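How to Fold a Small Cloth So It Stays Folded

Posted in Kitchen Linens by Francine Penner

I love a drawer full of folded cloths. I love it more than I can reasonably explain to the people I live with, and when a reader named Tanner Chisholm wrote in to ask how I get mine to stand up in a row without flopping over, I was thrilled (and then I wrote him a reply so long that it clearly needed to be a page instead).

This works for dishcloths, cleaning cloths, small napkins and the odd hand towel. You don't need a folding board or any kind of gadget. You need a table, a dry cloth and five minutes the first time you try it. After that it goes much faster!

What you need

A flat table, cleared enough that the cloth can lie fully open
Cloths that are dry all the way through, hems included
A drawer or shallow box to put them in

Step 1: Pick your surface

I used to fold on the bed, and my corners were terrible. A bed gives under your hands, so the cloth moves every time you press on it. Go to a hard, smooth table. Mine is white and I'd choose white again in a second, because any colored cloth shows up beautifully against it and you can see right away if an edge is wandering. Wipe it down and let it dry before you start.
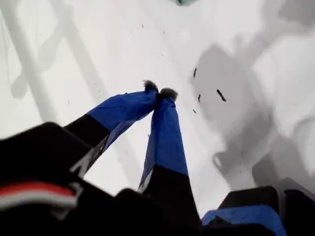 Step 1: a bright white surface to work against.

If your only table is a dark one, lay a plain white pillowcase over it and tape the corners underneath. It's a little softer than bare tabletop but still much better than the bed.

Step 2: Find two corners

A cloth straight out of the laundry basket is a lump, and the temptation is to start tugging at the middle. Don't! Drop it on the table and look for a corner – any corner. Pinch it, then run your other hand along the hem until you reach the next one. Lift both, give the cloth one good snap in the air, and lay it down away from you.

Is one corner tucked inside the lump? Leave it. It will nearly always fall out when you do the snap.
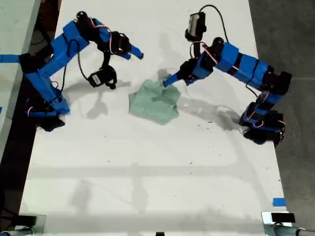 Pale colors take a bit more attention at this stage, especially soft greens and grays, where a small crease is easy to miss. Run your palm from the center out to each side and feel for ridges. I do this with my eyes half closed sometimes and it works wonderfully.

Step 3: Fold in half, then into thirds

Bring the far edge toward you and line it up with the near edge. Match the corners first and let the middle take care of itself. Smooth once toward the fold.

Now you have a long rectangle. Fold the left third in, then bring the right third over the top of it. Stop a hair short of the edge, about the width of a pencil lead. That tiny gap leaves room for the thickness of the fabric, and it's the part Tanner had been missing.

Step 4: Make it stand

Fold the packet in half one last time and set it on the table with the fold facing up. If it leans, open the last fold, press the air out with the side of your hand, and try again. Thin cloths may want to go in thirds here as well.

Step 5: Fill the drawer

Stand the cloths in a row from front to back, folds up. My kitchen drawer holds 11 this way and I can see every one of them. Leave a finger's width at the end so you can pull one out without dragging its neighbors along.

A few extras

Square cloths are easiest, so practice on those first.
Waffle weave is bouncy. Press each fold a little longer.
If a hem has shrunk, fold by the corners and ignore the wavy edge.
New cloths behave better after a wash or two.

Napkins for guests get a slightly different fold, with the corners turned in, and I'll have that one up in July.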